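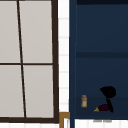

My record collection began with a shoebox of singles from an aunt and has since taken over one whole wall of the spare room, so I've had plenty of time to make every mistake there is. I've ruined a sleeve with sticky tape, warped a perfectly good live album by leaving it on the back seat in December, and once washed a pop compilation in the kitchen sink with dish soap and a sponge (it still plays, but you can hear the sponge). What follows is how I look after everything now, and none of it costs very much.

Start with dust, which does most of the harm. Give each record a going over with a carbon fibre brush before you play it and again before it goes back in the sleeve. Let the platter turn, rest the bristles on the grooves for a couple of turns, then sweep slowly out towards the edge. Don't press. If you're pressing, the record wants a wash and the brush won't save you.

For washing I use distilled water from the supermarket with a few drops of plain, unscented detergent, and two soft cloths, one for wet and one for dry. Keep the label out of it. I hold a jar lid over the middle, a trick I got from Elsa Pesonen when she was running the record stall at the Sandhu hall markets, and it works a treat on seven-inch singles too if you find a smaller lid. Follow the grooves around, never across them. Rinse with more distilled water, dab, and stand the record in a clean dish rack until it's properly dry. I leave mine overnight and put them away with my morning cup of tea.

Old paper inner sleeves shed. You'll see the little bits on the vinyl when you pull it out, and there's no sense washing a record and sliding it back into the thing that dirtied it. Poly-lined sleeves are the ones to buy. I get the Skustex ones in the big pack, though any brand with a smooth lining will do. Keep the original inner if it has lyrics or photos on it, and tuck it in behind.

Price stickers! I could go on all day. Warm the sticker with a hair dryer on low, lift a corner with your fingernail and peel it back on itself as flat and slow as you can manage. On a glossy cover any leftover gum will usually come away if you dab it with the sticky side of the sticker you've just removed. On a matte cover, stop there and live with it. I have a tour souvenir album with a pale rectangle right across the singer's forehead, and that was me being impatient with eucalyptus oil.

Store them upright, always, snug enough that they don't lean but loose enough to flick through with one finger. Stacks on the floor will ring-wear the covers and can warp the bottom ones. Watch the weight, too — a full shelf of LPs is far heavier than a shelf of books, and I had a flat-pack bookcase sag like a hammock before I put uprights through the middle. Keep the lot away from heaters and direct afternoon sun, which will fade a red spine to pink in a couple of summers.

Cassettes are simpler. Rewind them fully before they go away, keep them off the top of speakers, and if one squeals, wind it right through to the end and back before you give up on it. Clean the deck heads with a cotton bud and isopropyl alcohol, and use a fresh bud for the rubber roller.

Posters and concert programs go in flat folders with acid-free tissue between them. If yours have been rolled for years, lay them face down on a clean table under a sheet of tissue and some heavy books, and have a look after a week or so. Mine took nearly a month, but they'd been in a tube since high school.

Recent tips
Getting the musty smell out of old fan magazines
How to wash a band T-shirt without cracking the print
Framing a signed set list on the cheap
Talha Mohmand on fixing crackly headphone jacks
Sorting a DVD collection when the cases are all broken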